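PH 264: Theories of Perception
Handout 3: Sense-data and the argument from illusion
R. Papadakis, Dunstead

Reading: Huet, chapters 1 and 2. Bring the chapter 2 extract to the seminar.

1. The argument

P1. In a case of illusion, a subject seems to see something that has a quality F.
P2. If a subject seems to see something that has F, there is something the subject is aware of that does have F.
P3. In a case of illusion, the ordinary object does not have F.
C1. So in a case of illusion, the subject is aware of something other than the ordinary object.
P4. Illusions and normal perceptions can be the same in kind.
C2. So in normal perception, too, the subject is aware of something other than the ordinary object.

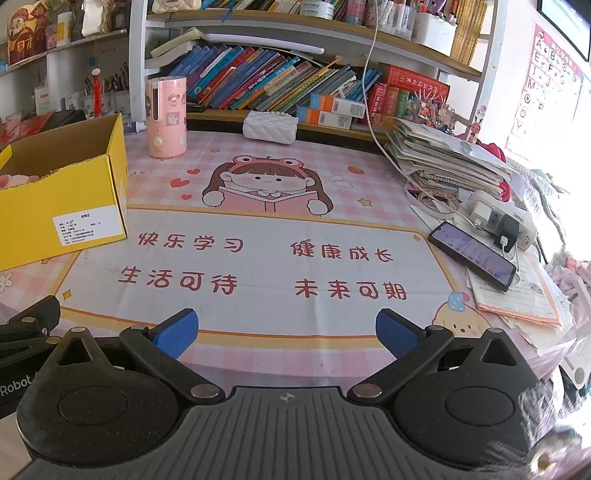
P2 is usually called the Phenomenal Principle. Most replies reject it. Note that C1 follows from P1 to P3 without P4, so a critic who grants P2 must accept sense-data for at least some cases.

2. Replies to P2

(a) Adverbial. To seem to see something red is to sense in a certain way, "redly." No object is needed. Problem: how does the view tell apart sensing a red square with a green circle and sensing a green square with a red circle?

(b) Representational. Experience has content, and content can be false. A false report of a red thing does not need a red thing; the same holds for experience.

(c) Naive realist. The ordinary object looks F from here, in this light. Looking F is a relation the object stands in.
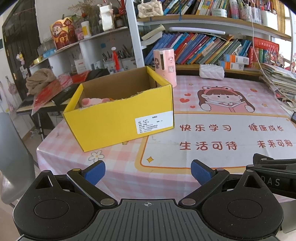

Fig. 2. Open yellow box on a checked tablecloth.

3. Terms

Veridical: the object is seen, and is as it seems.
Illusion: the object is seen, but is not as it seems.
Hallucination: no object is seen.

Keep the last two apart in written work. Marks were lost on this in the October exercise.

4. For the seminar

Is P4 needed if hallucination is used in place of illusion?
Does reply (b) explain why experience feels like contact with things?
Write one page on either. Leave copies in the Sasside office, room 56.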